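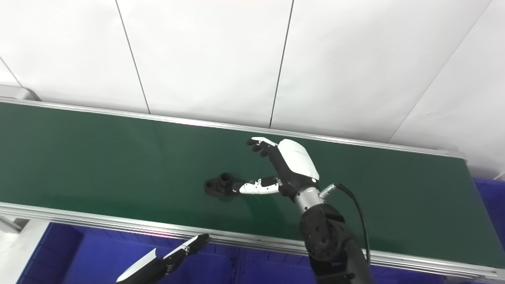

A small black part on the green belt of the Lustance sorting conveyor at Bakilana, with blue plastic bins at floor level.

CLETELL COMMISSIONS SMALL-PARTS CONVEYOR AT BAKILANA

BAKILANA, Thursday, May 5, 2022 - Cletell has commissioned a new belt conveyor for small brackets and fittings at its Bakilana finishing centre. The installation, designated Lustance, moves parts from the trimming area to sorting and bin packing. It replaces a set of fixed benches on which parts were tipped, turned over by hand and sorted by type.

The conveyor has a dark green belt carried between aluminium side rails. The belt colour was specified for contrast with the black parts that make up most of the centre's output. The near rail is grooved along its length and accepts sliding fixings, so guides and stops can be moved without drilling. The conveyor frame stands on grey metal legs.

"Small fittings with a raised boss tend to roll on a bench and settle on their side," said Geum-ok Koo, process engineer at Cletell. "On the belt we want them flat side down and boss up. The bore is then open to view and the part can be picked up by its edges."

Parts are placed singly, with clear belt between them. Each is checked for flash at the base and for a clean bore before it leaves the belt. Rejected parts are returned to trimming in the same shift and are not mixed with finished stock.

Sorted parts go into ribbed blue plastic bins. The working limit is 800 parts or 20 kg per bin, whichever is reached first. Full bins are labelled with the part number and trimming batch, then moved to dispatch by trolley.

Installation took 14 days in April, including relocation of the power supply and levelling of the frame. Trimming continued throughout, with finished parts held in temporary storage until the belt had been run and tracked.
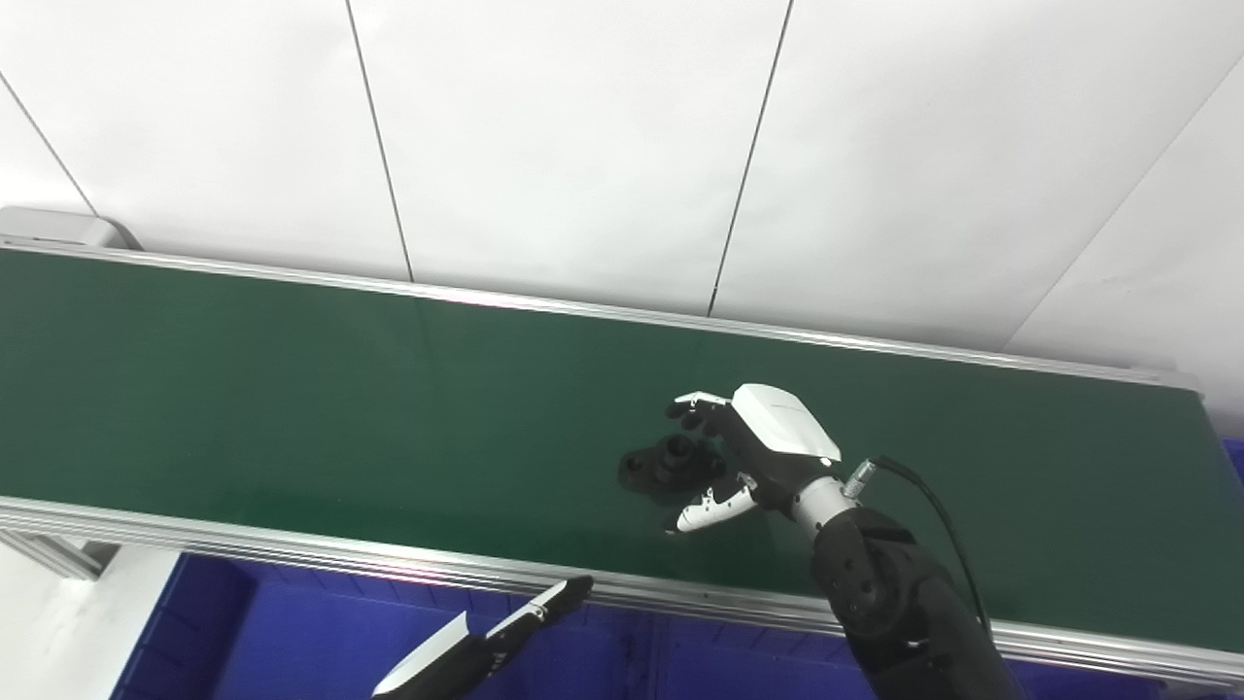
Sorting area and wall panels

The conveyor occupies a section of the building that was previously used for carton storage. The adjoining wall is finished in large white panels with narrow dark seams. Cletell selected a smooth wall finish so that trimming dust can be wiped down at the end of a shift. The floor in this section is light in colour, which makes dropped black parts easier to find.

Supply to Zanedska

The first parts to be packed from the line are fittings for Zanedska, a maker of adjustable shelving and workshop furniture. Zanedska receives the fittings in bins and feeds them directly to its assembly benches. The supply schedule covers 18 part numbers, all of which share a flat base and a central boss.

"Our assemblers work from the bin, so a mixed bin stops the bench," said Ghada Mahasneh, purchasing manager at Zanedska. "We asked for one part number per bin and a batch label on every one."

Cletell will keep two of the former benches for short runs and samples. Part drawings and bin labelling requirements for new orders should be sent to the Bakilana centre with the purchase order.

Media enquiries: Communications, Cletell, Bakilana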